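Reading Room > Nonfiction > History & Biography

Thread: The Varwood Ferry by Callum Niven - worth finishing?

pinecone_reader
Stuck on page 140 or so. Picked it up bc the library had it on the new shelf and I like river history. First part great. The ferry license fight, the two brothers, the bit where the county clerk loses the ledger. Now we're in a long stretch about freight rates and I keep putting it down. Does it pick up? Don't spoil who sold the landing.

mossback
It picks up. Freight rates chapter matters later, sorry. Skim the tables, read the letters.

tallgrass_jo
Disagree w/ mossback, read the tables! That's where he shows the Nassar family was paying double what everyone else paid. He never says it outright until the end but it's all sitting there. I went back and looked after I finished and felt pretty dumb.

mossback
Fair. I'm a skimmer. My wife read the tables and told me what was in them.

dlw_shelves
Unpopular opinion, I gave up and I'm not sorry. Niven writes like he's being paid by the footnote. Chapter 6 has a page with four lines of text on it and the rest is notes. And he does that thing where a dead guy "must have felt" this or that. Must he? Show me the diary.

tallgrass_jo
There IS a diary. It's in the back, appendix 2. He quotes it for the winter crossing and the funeral.

dlw_shelves
For those two yes. Not for the scene with the mother at the window. I checked. No source at all for the window.

pinecone_reader
ok I just read the window part and it didnt bother me? Seemed like he was guessing and you could tell he was guessing.

dlw_shelves
Could you though. A kid writing a school paper is going to quote that as fact.

hwillems
Long time lurker. I grew up two towns over from the old landing, so I'm biased. The book gets the flood right, which the older county history did not. My grandmother's people always said the water came at night and the county history has it at noon. Niven found the telegraph log and it's night. For that alone I'd keep it on the shelf.

What he gets wrong is the church. There were two churches and he treats them as one. Not a small thing if you're from there, people still don't sit together.

mossback
Are you THE Henk Willems from the acknowledgments?

hwillems
Guilty. I mailed him some photocopies. Never met him. He spelled my name right so no complaints.

tallgrass_jo
That's great. Did you tell him about the churches?

hwillems
Wrote to him after it came out. Nice note back, said he'd try to fix it in the paperback.

kitchen_table_books
Our group did this one in September. 10 of us, 3 hated it, everyone else liked it fine. The fight was over the ending. Half the room thought he let the younger brother off way too easy. I thought he was pretty hard on him, he just didn't raise his voice about it. We went late, and there was pie. 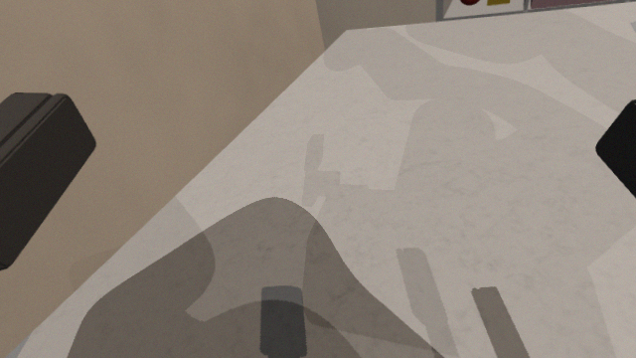 marble counter, beige wall

Anyway the discussion questions in the back are useless, skip them. "What does the river mean to you." Come on. We made up our own, happy to post if anyone's group is doing it.

pinecone_reader
Please do! Might pitch it to mine if I ever get thru freight rates.

kitchen_table_books
Best ones we had: would you have signed the second license, knowing what the older brother knew? And why does he put the drowning before the chapter on the trial when it happened after? That second one got us most of an hour.

dlw_shelves
Because it sells better that way is why.

kitchen_table_books
Someone said exactly that. Someone else said if you read the drowning first you see the trial the way the town remembered it, all tangled up. I kinda buy that.

dlw_shelves
Generous reading. But ok, I didn't get that far so I'll shut up about the trial.

mossback
dlw conceding a point, somebody save the thread

river_otter_99
Has anyone done the audio? Long drive coming up.

tallgrass_jo
Narrator's good, a little slow, I ran it faster. But you lose the maps and you really need the maps. Get the print from the library too and keep it for when you stop.

river_otter_99
Thx. Is his first one any good, the Tallier one?

mossback
Tallier's Crossing. Shorter, rougher, I liked it more. Hard to find. Mine's a used copy with somebody's angry pencil in the margins.

hwillems
Seconding. Read that one first if you can get it, he explains how the licenses worked and then in Varwood he just assumes you know.

pinecone_reader
Well that would of helped. Putting in an interlibrary request now. Back to freight rates tonight, with the tables, jo, I promise.

tallgrass_jo
Page 171. Look at the last column.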